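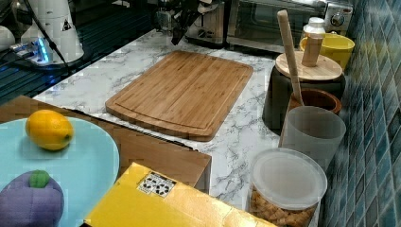
Dennis Horrocks had always held that a cutting board ought to be put away the minute you were done with it, and he held it again on the phone that morning, at some length, while Beryl stood in her kitchen with the receiver tucked under her chin and let him go on. A board left out was an invitation, he said. People set their keys on it. They set their mail on it, and before you knew where you were you'd be slicing bread on top of the gas bill.

"It's bamboo, Dennis," said Beryl Tapley, as if that settled something.

He said bamboo was the worst for it.

She had bought the board in March, at the Ashworth sidewalk sale, for 9 dollars (marked down from something silly), and carried it home on the bus with her arm around it like a schoolbook. It had a groove running all the way round for the juice, and she'd been pleased about that groove for weeks. She had shown it to her sister. She had even cut up a roast on it one Sunday when a plain old sandwich would have done, only to watch the groove do its work, and she'd had to eat cold beef until Thursday, which she hadn't minded a bit.

"And what have you got sitting out besides?" Dennis wanted to know.

Beryl looked around her. There was the lemon on the blue plate, and next to it the purple plush vegetable that little Trokia had left behind on her last visit, which Beryl was nearly sure was an eggplant, though Trokia herself called it Mister Volska and wouldn't be argued with. There was the yellow box. There was the canister of golden-brown cubes over by the blue tiles, and she would have to remember to have some of those with her soup.

"Hardly a thing," said Beryl.

He told her then about his mother's kitchen in Arasau, where everything had hung from a hook, even the flour sieve, even the good scissors, and you could have danced across the counter if you'd had a mind to. Beryl had heard about the hooks before, but she liked how his voice slowed down when he got to them, so she pulled out the stool and sat. His mother had lived past 80 in that kitchen, he said, and never once lost a spoon.

"You could come and put up some hooks for me," Beryl said, when he stopped for breath. "I'd give you lunch."

The line was quiet long enough that she straightened the board a little with one finger, and then put it back crooked, the way she liked it.

"What sort of lunch?" said Dennis.

"Soup," said Beryl, and got up to see whether she had any onions.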